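Printed Editions and the Collector's Market: Handout for Session 4
February 21, 2018
By Yolanda Cordero, Course Leader, Art Reproduction and Retail

Purpose of the session

This session deals with the way reproductions of artwork are described when they are offered for sale. Students will already have met the main printing methods in the first part of the course. The concern now is with the words used on labels, certificates and shop pages, and with what a buyer is entitled to understand by them. Particular attention is given to licensed work, where the picture is drawn from a film, a comic or a game and the rights are shared between several parties.

Students should bring the reading list and their notes on paper weights. The practical exercise at the end will be collected.

1. Open and limited editions

An open edition is one for which the publisher has set no upper figure. Copies may be printed for as long as there is demand, and the price is usually modest. A limited edition is one for which the publisher has declared a total and has undertaken to print no more in the same form.

The words "in the same form" deserve care. A publisher may issue a picture as a limited edition on paper and later issue it again on canvas, at a different size, or with an altered border. Whether this is acceptable depends on what was promised at the outset. The edition statement should therefore give the size, the support and the total, and should say whether other formats are planned.

The worked case for this section is the Mostard poster series. The first sheet in the series was issued in an edition of 590, each copy numbered in pencil in the lower margin. A smaller version followed, without numbers, and was sold through a different set of shops. Several buyers of the numbered sheet complained that the second issue had reduced the value of the first. The original statement had given the total but had said nothing on the subject of later formats. Students should consider how one further sentence might have prevented the dispute.
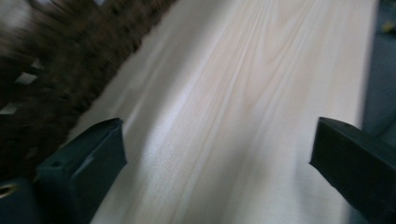

Numbering itself carries less meaning than many buyers suppose. With older methods the plate wore down, and an early impression could be noticeably sharper than a late one. With pigment printing from a digital file there is no such wear. Copy 3 and copy 583 should be the same in every respect, and any preference for a low number is a matter of taste. It remains a strong preference all the same, and sellers may charge for it provided that they make no claim of better quality.

2. Proofs

Proofs are copies outside the numbered run. The customary kinds are as follows.

Artist's proofs, marked AP, are reserved for the artist. A share of one tenth of the edition is common, although practice varies.

Printer's proofs, marked PP, are kept by the workshop.

Publisher's or licensor's proofs are held by the company that owns or manages the rights. In licensed work these can be numerous, and they do reach the market in time.

All proofs should be declared on the certificate. A buyer who is told only the size of the numbered run has been given an incomplete account of how many copies exist.

3. Licensing and the approval process

A licensed print passes through more hands than an ordinary one. The artist submits a sketch, the licensor comments, and the finished work is checked again before printing. Likenesses of actors may need separate consent. Lettering and logos must follow the licensor's style guide, and the legal line must appear where the guide directs.

For discussion we will use the Bravo file, which is available in the library. It covers the approval of a set of four space-adventure prints and includes the full exchange of letters. Students should note the dates as well as the content. The artist delivered the final artwork in October, but approval of the legal line alone held up printing for more than 83 days.

4. Describing the support and presentation

Descriptions of the object as delivered are a frequent source of complaint. A buyer needs to know whether the print is on paper, canvas, board or panel, whether it is framed, and what further work is needed before it can be hung. Terms such as "museum quality" have no fixed meaning and should be avoided in coursework.

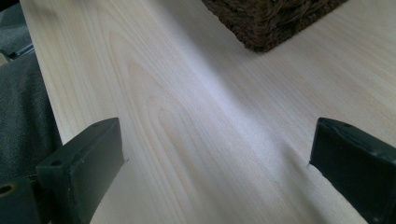 Verkeck, the publisher whose catalogue is used in this section, sells most of its fantasy titles both as rolled sheets and mounted on panel. The catalogue entry for the panel version reads simply "on wood". This is too little. The entry should name the species, state whether the face is solid or veneered, and say whether a ground has been applied before printing. Where the wood is left bare and the ink is laid directly on it, the figure of the timber becomes part of the picture. A pale, smooth board can still carry strongly arched grain on one side and fine straight lines on the other, and both will show through a light sky or a flesh tone. The entry should tell the buyer that no two panels will match.

Varnish and coatings should be named where the maker permits it. Students may use the Gramutine data sheet as a model of layout. It gives the finish, the drying time and the cleaning advice under separate headings, and it avoids general praise of the product.

5. Certificates

A certificate of authenticity is only as good as the body that issues it. It should give the title, artist, publisher, licensor, date of issue, method, support, image size, overall size, edition total and proofs. It should be signed by a person with authority to do so. A printed signature is permissible but must not be described as hand-signed.

Practical exercise

Choose one licensed print currently on sale. Write out its description as given, mark every term that is unclear, and supply a corrected version of no more than one page. Attach a draft certificate. Work should be typed and must carry your student number.

Reading for Session 5: chapters 3 and 4 of the course reader, and the remainder of the Bravo file.

Shares: 4 | Comments: 3
Contact the course office | Copyright 2018, all rights reserved | Back to top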